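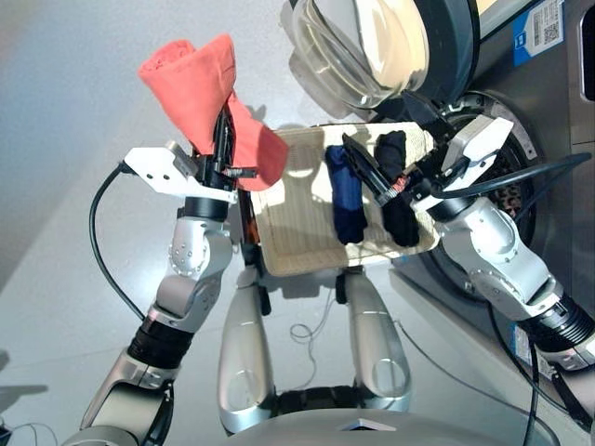

Laundry room, Osau house – progress report to the Dierckx fund, 2019-10-01

The laundry room has been in regular use since May. The walls are painted and the floor is finished. The front-loading washer is connected and residents have it running most mornings.

Spending to date is $1,594 of the $3,000 granted. The largest single item after the washer was the drain work, at $358. Receipts are with Ilse Willems.

Small items are still the main problem. Socks get separated from their pairs between the washer and the bedrooms. Jhonatan Urrego bought 8 shallow trays, one per bedroom, so that each load can be sorted beside the machine and carried up in one go. Residents on the second floor use them. The first floor mostly does not yet.

Still to do: shelf over the washer, a second drying rack, and a price for the vent – Kaiwen Song is waiting to hear back on that.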